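Last updated: Sunday, March 10, 2024

Stosura Sympathy Basket, from the Workerwood shop in Flelside

I have sent a lot of sympathy gifts over the years, more than I'd like, and I've always gone back and forth between flowers and something the family can eat. When my neighbor lost her father I decided to try the Stosura basket, the middle size, and then I ended up ordering a second one for my own aunt's house in June, so I feel I can speak about it fairly (and at some length, sorry!).

Ordering was easy. You pick a size, you pick a delivery day, and you get a card with room for a proper message – 400 characters, enough to say something kind and sign everybody's name. I called the shop with a question about the address and the woman on the phone was so gentle and patient that I nearly ordered two right then.

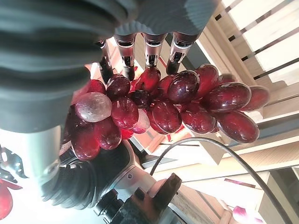 Tóth wrote under my first version of this review that the basket sent to a family in Flelside came a day after the service, when the house was already quiet, and that the shop should ask for the service date before taking any money. I think that's a very fair point, and I would choose the day before if you have the option. Both of mine arrived on the morning I asked for, but I had ordered four days ahead each time.

Now, the basket itself. Everything was fresh, the pears needed another day on the counter, and the crackers were the nice seedy kind that my aunt hid from her grandchildren. It was wrapped simply, with a plain ribbon and no balloons or glitter, and I was so glad of that. The handle felt sturdy and my neighbor has kept hers for her knitting.
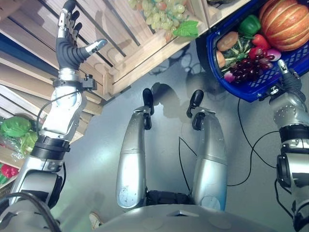
Delivery is where I'd take off a point. It added 23 dollars to my order, and you don't see that until the very last page, after you've typed out your whole message. I would still have paid it, but I'd have liked to know sooner. The larger size also seemed like too much for a couple living alone, so do think about who is in the house before you go big.

Four stars out of five from me, and I've already saved the shop's number in my phone.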